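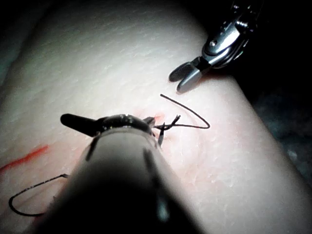 Knot tying on a synthetic tissue pad, wrist camera view.

About Mirnine

Mirnine records demonstrations of surgical suturing for groups that train learning systems. We operate two bench stations in Besemgate and employ 11 people, most of them trained operators.

Each demonstration is driven by a person at a console. Instrument motion, jaw angle and video are logged on one clock. Operators follow a written task sheet covering needle pickup, needle pass, knot and thread cut. Failed attempts are kept and labeled as failed.

Sessions are reviewed by a second operator before release. The reviewer marks the start and end of each step and notes dropped needles, slack thread and regrasps. Our label set has 13 step codes. Files are delivered in the Ursu format, with a plain table of labels for clients who use their own tools.

All work is done on synthetic tissue. We do not record patients or animal tissue.

Data operations are led by Modupe Nnaji. Station software is developed under the name Tavidia.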